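Wirness two-arm recording kit

Hire and purchase -- supplied by Kasen

Most sellers of recording kits will tell you that more examples mean a better robot. We have hired these out long enough to doubt it. A few hundred careful goes at one job can be worth more than a huge pile of sloppy ones, and the kit can't tell the difference. You have to.

What the Wirness does is fairly plain. An operator guides two arms through a task, and the kit saves the joint positions, the gripper openings and the view from the head camera on a single clock. You get a folder for each attempt. It doesn't learn anything by itself, whatever you may have read elsewhere.

Cloth is what customers ask about most, and it is where we'd urge the most caution. A shirt never lands the same way twice, and operators drift into habits: the same corner first, the same pull, the same pause. Our own folding set came to 572 attempts. We threw out 67 of them on the first read-through and probably should have thrown out more. 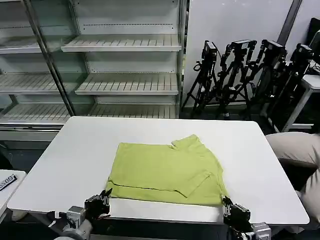
Folding what looks like a T-shirt with both grippers at the near edge of the table

What you get

Two arms with grippers
Head camera and mount
Recording software (Clikell, one seat)
Operator guide, 11 pages

The table is not included. Any flat one will do if it doesn't wobble.

What we won't promise

That a policy trained on your recordings will fold a towel because it has seen shirts. That a new operator will be any use on the first day -- allow up to 7 days before keeping their work. That the Clikell quality score means much. It rewards smooth movement, and a smooth bad fold scores very well.

Works with

Bakilana export format, and plain video with a table of readings. Older Bakilana files need converting first, and the converter is slow.

Hire terms and prices on request. Page last checked 12 May 2020.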